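# Print the lot code where a person can read it

Product labels carry two kinds of information. One kind is there to sell the thing, and it gets the large type. The other kind is there for the day something goes wrong: the lot code, the best-by date, the maker's address, the storage limits. That second group is set in whatever space remains, often in a color close to the background, and I think the practice should end.

My interest is practical. In August I went through the dry goods store at Wotodham, a shared kitchen that supplies several small food businesses. A supplier, Brano, had withdrawn one lot of a powdered thickener. The notice gave the lot code and asked customers to check their stock. There were 219 single-serve units on the shelves. Of those, 137 had a code I could read without a lamp. Another 40 could be read with a lamp and some patience. The remainder had codes that were smeared, stamped across a fold or pressed into the seal itself, and they were thrown out as a precaution. Most of them were probably fine.

Discarding good stock costs little at that scale. The method does not scale well, though. A recall is a search problem, and its accuracy is limited by the worst-printed field on the pack. A maker can keep perfect batch records and still lose the trail at the last step.

The usual defense is lack of space. Small formats have a small printable area, and the law requires a long list of items to appear on it. I accept the constraint. I do not accept the way it is handled, with every mandatory item shrunk equally while the logo stays the same size. Ingredients can be set small, as they are read slowly and by choice. A lot code is read quickly, often by someone holding a notice in the other hand.
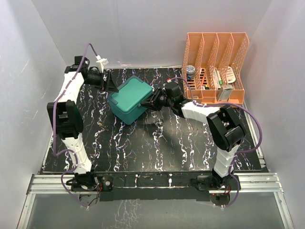
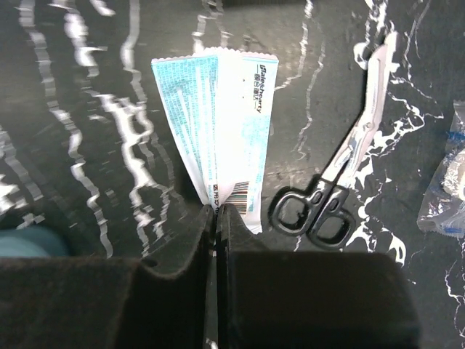
Contrast matters as much as size. A darker tint of a color on a paler tint of the same color looks tidy on a proof sheet at full zoom. Under the yellow light of a stockroom it loses its edges. Black on white is dull, and it survives poor light, poor eyesight and a poor print run. Skulora, whose spice blends also pass through Wotodham, moved its codes to a plain white panel two years ago. The panel is ugly. I have never had to look twice at it.

Position is the third variable. Flexible packs get folded, crushed and torn open, and the tear normally goes through the top. A code placed near the seal is the first thing lost when the pack is opened, so a half-used unit can no longer be traced. The middle of the back panel, clear of any crease line, is a better place for it.

Scannable codes are often offered as the answer. Partanen, a wholesaler I buy from, has put them on all 2716 of its product lines, and at the carton level they work well. At the unit level they need a flat surface, a charged device and a database that is still online. They are a useful second channel – a poor reason to neglect the first.

My proposal is modest. Set a minimum character height for the lot code and the date, separate from the height for other text. Require dark characters on a plain light panel. Keep that panel away from seals and folds. The added cost is one revision of the artwork, and artwork is revised every season anyway to make room for a new slogan.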